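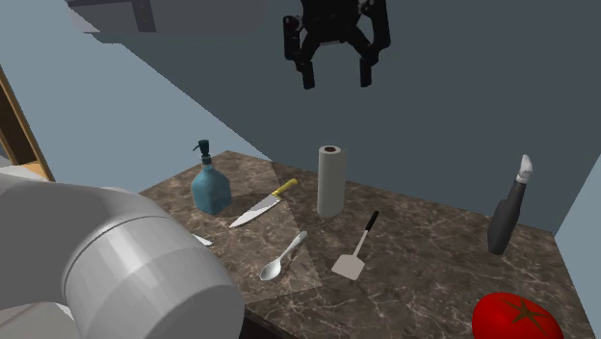 Marble-pattern benchtop, paper towel and chef's knife out

Kitchens & Bathrooms > Benchtops
Thread: Marble look or real marble, need to decide by October

gumleaf_jo
We're redoing the kitchen in the Irkeston house and I have to give the cabinetmaker an answer on the benchtop. I like a marble pattern but I don't know whether to pay for stone or get a printed surface. Two adults, one kid, we cook every night and nobody is going to wipe up lemon juice the second it lands. The run is short, 2 metres plus the bit beside the stove. Real marble was quoted at $459 a square metre before cutouts. What would you do?

tradie_off_duty
Get the laminate. I've pulled out plenty of marble tops with rings all over them near the sink. Sealer slows down stains but it does nothing for etching. Lemon, vinegar, tomato and wine will all take the polish off.

parsnip
Disagree with the above. We've had honed marble for nine years and yes it's marked, but honed doesn't show it like polished does. You stop noticing after the first winter. If you want it to look new forever then don't buy it.

gumleaf_jo
I would notice. I still notice the dent in the fridge.

saltbush77
Then you've answered it.

Have you looked at porcelain? Ours is the Clumov slab in the grey vein. Hot pans go straight on it and the colour hasn't changed. Downside is the edges. I chipped one with a cast iron lid and the repair is visible if you know where to look.

tradie_off_duty
Porcelain is fine but check who's cutting it. Lots of places will sell it and not many have the gear to mitre it properly. Ask to see a finished corner in person. Also ask if the vein goes through the slab or is only printed on the face, because it matters at the sink cutout.

mrs_possum
Whatever you pick, get a big sample. We chose from a tile-sized square and the pattern on the full bench was far busier than we expected. I lose things on it. Crumbs, screws, once a contact lens. A plain bench would have been easier to keep clean because you can see what you're cleaning.

parsnip
That's an argument for the pattern as far as I'm concerned.

kettle_on
Renter's view. We have a cheap marble-look laminate and the join near the dishwasher has swollen. The steam gets in. If you go laminate, have them seal the underside above the dishwasher and keep joins away from it. The landlord was quoted $300 to patch ours and hasn't done it.

gumleaf_jo
Good point about the join. The plan has one about 30 cm from the dishwasher. I'll ask if it can move.

Does anyone have the Brorkuvine laminate? The showroom had one called Lagos that I liked, white with a soft grey line. The bloke there said you can cut directly on it, which I doubt.

tradie_off_duty
Don't cut directly on it. Don't cut directly on any of them. Laminate will score, marble will score, and porcelain will wreck the knife.

saltbush77
Seconding that. I blunted a good chef's knife on ours in a month before I bought a proper board.

mrs_possum
My sister has Lagos in matte. It shows greasy fingerprints but they come off with dish soap and a paper towel. Don't use the spray cleaners with bleach in them, hers went cloudy next to the cooktop.

parsnip
Matte laminate wears shiny where you work most. Give it five years.

mrs_possum
Hers is six and it hasn't.

parsnip
Depends how much you cook then.

kettle_on
Can I ask what you're doing for a splashback? If the bench has veins I'd leave the wall plain. My aunt did both and the two patterns don't line up.

gumleaf_jo
Plain white tile, already bought. Thanks all. I've asked for a full-size sample of the Lagos in matte and a price on porcelain for the stove side only. Cabinetmaker says the join can shift if we lose one of the narrow drawers.

tradie_off_duty
Mixing the two means different thicknesses. Make sure he allows for it in the cabinet heights or you'll have a step.

gumleaf_jo
Hadn't thought of that. Will ring him in the morning.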